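16/10/2025 -- dye bench, Fliltia workshop

Kettle on, radio off, and finally a quiet hour to write up the black. I've been putting this off because the last batch went a bit brown on me and I was cross about it, but the colour has had time to settle in my mind and so have I.

The recipe is the old Clusska one with the salt cut back. I weighed out 524 grams of dry cloth, all cotton offcuts from the Namboodiri order, and gave it the long soak overnight. Lovely even wetting this time, no pale islands floating about on top. Stirred every few minutes for the first half hour, then got distracted labelling jars (sorry) and left it a good while longer than I meant to. 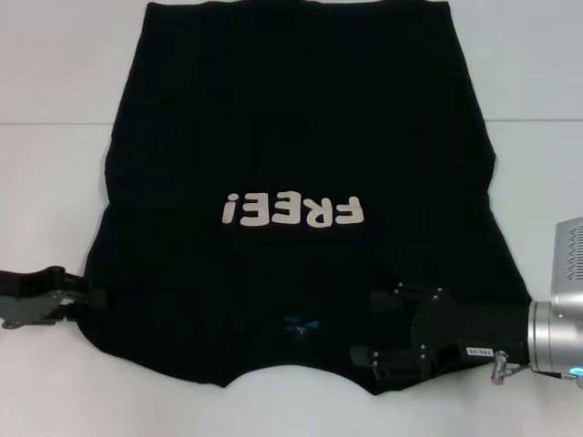
Rinsing is still the part that tests my patience. It took 14 changes of water before the bucket stopped looking like strong tea, and my hands are grey to the wrist even with the gloves on -- there must be a pinhole in the left one. If anybody is ordering from Asach before December, please add a box of the longer ones, and more soda ash while you're at it. We're down to the last tub and it's gone lumpy.

Swatch 136 is the one to look at. I held it by the window next to the old brown one and it's a proper cool black, a touch of blue in it if you're feeling generous. I rubbed it with a damp white rag and got only the faintest smudge, so I'm happier than I've been in ages!

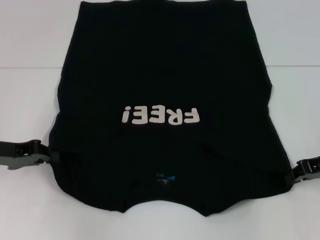
I'd still like to try the next lot with a warmer soak and the same salt, just to see whether the brown was my doing or the powder's. I've left 2 strips pinned on the sunny sill with half of each covered in foil. Please don't tidy them away, they need to sit there until they've faded or they haven't. The dye pot is scrubbed and upside down on the rack.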